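4. The Toast Task: Course Setting and Procedure

4.1 Why breakfast

When we first sat down to plan the manipulation unit for the Kornbridge elective, we had a long list of respectable tasks in front of us: pegs into holes, blocks onto blocks, the usual cups. They are good tasks, and we still use some of them in the opening weeks (the blocks especially, which are very forgiving). But our students come from all over the college, many of them have never written a line of control code, and we wanted something they would care about getting right. It was Dorottya Gál, then a teaching assistant and now a coauthor of this paper, who proposed toast over lunch, and the idea stuck with us from that afternoon on.

A slice of bread is a wonderful teaching object. Squeeze it too hard and it crumples, hold it too gently and it swings between the fingers, and from one loaf to the next it changes its thickness and its temper. A toaster slot, for its part, leaves very little room for error in one direction and a fair amount in the other, and students find that out for themselves within minutes. We had hoped for a task that would bring up grasp force, orientation and alignment all at once, without a lecture on each, and we were delighted to get one that also made the lab smell so nice in the mornings.

4.2 Teams and sessions

The class of 50 was divided into teams of 5, and each team picked its own name, a tradition we inherited from the robotics club and would not dream of giving up. Three of them, Clalletti, Brurnero and Bashir, come up again in Section 5, where their notebooks are quoted at some length. Every team was asked to record 80 demonstrations by teleoperation before training anything at all. We know this felt slow to the more eager students, and a few of them told us so! Still, the hours spent steering the arm by hand were where most of the good conversations happened, and we would keep that part of the unit exactly as it is.

Within a team, one student drove the arm, one watched the slot and called out corrections, and the others kept the notebook and looked after the bread. The roles rotated at every session. We asked the notebook keeper to write down how the slice was being held and how it sat relative to the slot, in plain words, before saying whether the attempt counted. Early entries tend to be short ("crooked again"), while the later ones run to half a page and begin to sound like real lab notes, with sketches in the margin and arguments carried over from one session to the next. Figure 3 shows the bread and the gripper at the toaster.

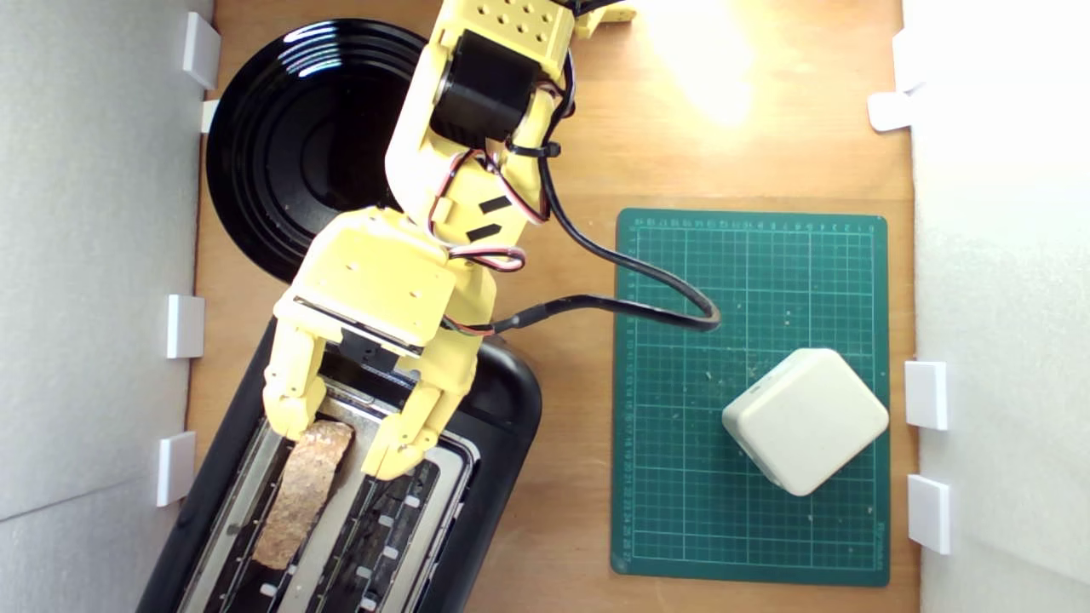
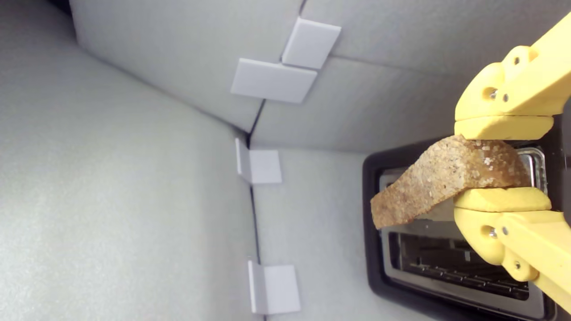
Figure 3. The toast task: the yellow two-fingered gripper with a slice of bread at the toaster.

An attempt was scored as a success if the slice ended up in the slot the team had named beforehand and stayed in one piece. We argued for quite a while over whether a torn corner should count against a team, and settled on letting the teams decide together at the start of the unit. They turned out to be stricter than we would have been. Crumbs were allowed, corners were not, and a slice that had to be nudged by hand was entered as a failure no matter how small the nudge.

By the time the last team had finished, the class had put together a shared collection of 2,000 episodes, counting the practice runs that teams chose to donate alongside their required ones. We kept the failures in, clearly labeled, and encouraged everyone to browse the other teams' work before settling on a training set. Some teams used every episode they could get hold of. Others, Brurnero among them, were very choosy and spent a whole session throwing out their own demonstrations, with a good deal of friendly bickering along the way. The effect of these choices on the trained policies is taken up in Section 5, together with the question of how much the teams' own driving style carried over into what the arm learned to do.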